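Paint day, more or less

10 April 2021
By the author of the Nasholm diary

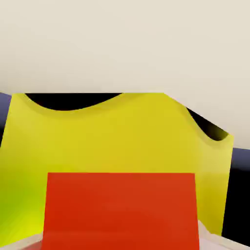 Render: Clukano

Up at six, kettle on, couldn't find the good brushes. Hall first. Went with the yellow in the end – proper lemon, no apologies. Been dithering since November and the sample patches were starting to look like a rash.

Two coats by lunch. First one went on streaky as anything, second better. Ran short behind the door so had to duck down to Zavham before they shut – $347 all up with the new roller, drop sheets and a light fitting I did not go in for. Ouch. Car park chockers, kids everywhere, sausage sizzle out the front (had two, onion on both, no regrets).

Skirting boards still the old cream. Colour's wrong against the yellow now, will have to do them too. Bugger.

Arvo – rang Tyagi about the gutters. On hold for ages, then told someone will ring Tuesday. They said that last time. Nearly 200 leaves per handful up there by the look of it and the downpipe by the laundry is gurgling agian.

Got washing in just before the rain. Neighbour's dog had one of my socks, gave it back through the fence in poor condition.

Dinner was toast and the last of the pumpkin soup. Meant to ring Mum, fell asleep on the couch with the footy on instead, paint in my hair, woke up with a crook neck at half ten. Missed the whole last quarter.

Tomorrow – skirting, tip run if the trailer's free, ring Mum FIRST. Also milk. And find teh good brushes, they have to be in the shed somewhere.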